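Handine Platform Group - Security Working Meeting, March
Minutes taken by Géza Kiss

1. Certificate expiry on Skalemari

The internal certificate on the Skalemari gateway lapsed overnight and API calls failed until a manual renewal at 7:10 a.m. The renewal job had been running under a service account disabled in the last access review.
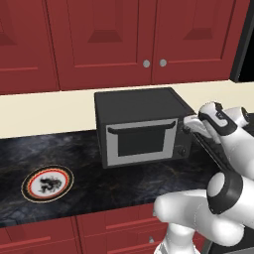
Kiss went through the renewal path. The job logs a warning when the account check fails, then exits with status zero, and the monitor reads only the exit status. Sadowski objected that the override switch is as easy to reach as the upper knob on the toaster oven, right there on the front panel with the gripper's fingertips at it, and asked that it be moved behind the admin role. Agreed.

Action: Kiss to change the exit status and add an alert 13 days before expiry.

2. Service account keys

Guslow still holds keys in plain configuration files on the build hosts. Sadowski reported that up to 10 of them may be duplicates from the old Frei migration. Deleting on sight was ruled out - two nightly jobs read the same path. Keys will be rotated first, then removed from the files after a full build cycle.

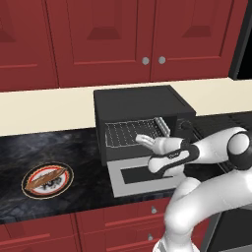 Kitchen with toaster oven, simulated view.

Action: Sadowski to circulate the rotation order before the next build freeze.

3. Log retention

Frei keeps authentication logs for five days. The group wants 13 weeks, compressed. Storage is available on the secondary volume, but the rotation script assumes a single mount point and will need changes. 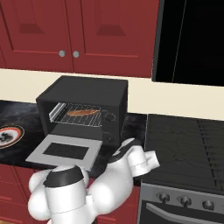

The script also truncates host names, so entries from the build hosts cannot be told apart. Kiss will fix both in one change. Old logs will not be rewritten.

4. Other business

Password reset tokens on Skalemari: lifetime to drop to 10 minutes. No objections.

Meeting closed at 11:05 a.m.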